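# Rilix bench mat, dark grey

A mat for a packing bench is a dull thing to sell, and we have been selling this one long enough to have made our peace with it. It lies flat under an overhead scanner, parcels go on it, and parcels come off it. Anyone hoping for more excitement should look at our tape dispensers.

The Rilix has a raised black border, so a small jiffy bag nudged by a sleeve stops at the edge and doesn't carry on to the floor. Fine white ruler markings are printed along two of the sides. They'll settle the old argument over whether a bag is a small or a medium, or at least give both parties something to point at.

**What you get**

- 1 mat, dark grey, 600 mm on the long side
- 4 stick-on feet, plus 2 spares for when you lose the first ones
- a sheet of instructions that could have been a sentence

The scanner and column are sold separately. So is the bench.

**Getting on with it**

Put the mat down square to the front of the bench and push the base of the column up against the back edge. Bags go on with the shipping label facing up. We'd have thought this was obvious too, but our returns shelf at Grotesstead says otherwise. Crumpled plastic wants smoothing with the side of the hand first — a label folded over on itself is the main cause of bad reads, and of bad language.

Shiny poly mailers are fine. Very small packets are fine on top of a bigger bag while you sort out which belongs to which, provided you only want one label read at a time. Keep the middle of the mat clear of tape ends, staples and biscuits.

Clean it with a damp cloth. Spray cleaner will take the ruler off in the end, and then you have a plain mat, which we sell for less.
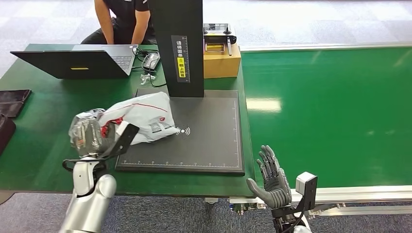
Jacobus Moodley writes that the ruler is the best thing about it and the instruction sheet the worst, that he'd like the markings on all sides, and that he has stopped using the feet because his bench is rubber-topped and they made the mat rock. Fair enough. On a rubber top, leave them off. On painted or smooth benches keep them on, or the whole thing creeps towards you over the course of a shift.

Order code 1385. Spare feet can be added at the checkout.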